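About us

Tristico started in 2008 as a repair shop for label printers and small office machines. Bernadette Coste ran the bench, 4 of us did the rest. These days we spend most of our time on one question – can a machine do the chores yet?

Short answer, some of them. Slowly.

We keep a list of 119 chores, home and shop floor mixed together. Wiping a counter. Loading a tray. Opening a cover, clearing it, closing it again. Each one gets done by a person first, by hand, then with a hand-held gripper, then by an arm on its own. Most chores stall at step three. Towels are bad. Cables are worse. Anything see-through, forget it for now.

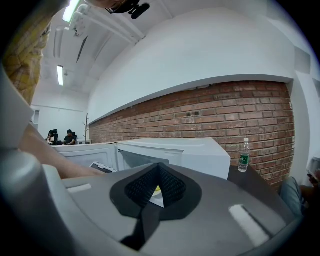

Our software is called Rolimitz. It learns from the gripper runs, up to 97 of them per chore, and we throw out the sloppy ones. Customers ask if it will replace thier night crew. No. It might take the dull part of a shift – the picking up and putting back – if the shelf hasn't been moved since last time.

Dristby is the test kitchen, down the hall. Ntuli is the shop-floor side, with the benches and the noise. Both open to visitors starting in September, email first please.

What we don't do: humanoids, lawn stuff, anything with stairs.

We publish the failures too. The chore list was last updated July 5, 2025, and laundry is still marked "no". Got a chore that isnt on it? Send it in. Bernadette reads all of them, mostly at lunch.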